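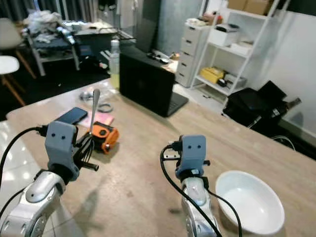 Teaching by hand, week three

I spent most of Sunday driving the arms again. The job is the same one we started with in June: pick up a spoon, put it on a plate, let go, back off. A person does that without thinking. Doing it through two leader handles takes me a good deal longer, and I have now done it enough times to have opinions about spoons.

The setup is called Owen. There are two follower arms at the table and two smaller leader arms that I hold. Whatever I do with the leaders, the followers copy, and everything gets written to disk as one episode. When we have enough episodes we train on them and see what the arms do by themselves. Miyuki Nomura wrote the recording side, and I do most of the driving. Our target for this task is 1,000 episodes. We are a long way off.

Before this I worked at Fanorstead, where we taught a single arm by grabbing it and pushing it through the motion. I still like that way for simple paths. You feel the weight and the joint limits directly, and you don't need a second set of hardware. The trouble is that your own hands are in all the camera footage, and with two arms you run out of hands anyway. For anything where both sides have to work together I would go with the leaders.

Most of what I changed this week was small. I lowered my chair. I stopped talking while recording, because I slow down when I talk and it shows up in the data as a pause over the table. I also started throwing away the first 3 episodes after every break. They are always stiff, and Miyuki could pick them out of the joint plots without being told which they were.
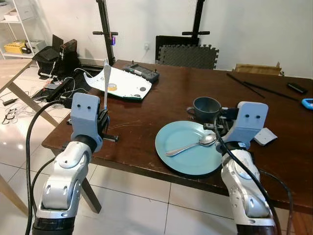
Grasp height is the thing I keep getting wrong. If I come in too high the fingers close on air, and if I come in too low they press on whatever is under the object and the arm pushes back. A spoon on a plate with a raised rim is a fair test of this, with the handle running down across the plate and the bowl end over by the right gripper. I have tried going for the handle and going for the neck. The neck gives a firmer hold, but the approach has to be more exact, so for now I am recording the handle only and will add the other later as its own batch.

Mixing the two was a mistake I made in the first week. I grabbed wherever was convenient, and the trained policy would head for a point between the two grasps and get neither. Miyuki split the episodes by grasp and trained again on the handle ones. That run was better, with less data. So the rule now is to pick one way and stick to it until the batch is done, even when another way looks easier from where the object happens to be.

We also moved the plate more between episodes. I had been putting it back in nearly the same place out of habit. Now I shift it every time and turn the spoon a little as well. It makes the driving more tiring, and my success rate went down for a day.
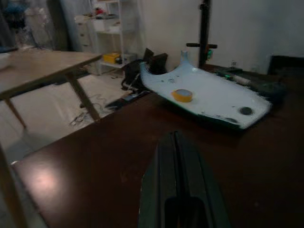
Do you keep the episodes where you drop something?

We keep the ones where I pick it up again and finish. Those show the arm how to recover, and without them it tends to carry on as if it were still holding the object. If I give up partway, the episode is deleted.

Next up is a handover from the left arm to the right, which Arkness has asked to see before we try anything with more steps. I did 2 practice runs late in the day and let go too early both times. Miyuki wants to add a short buzz to the leader handle when the receiving gripper closes. I'll try it with and without and post the numbers when I have them.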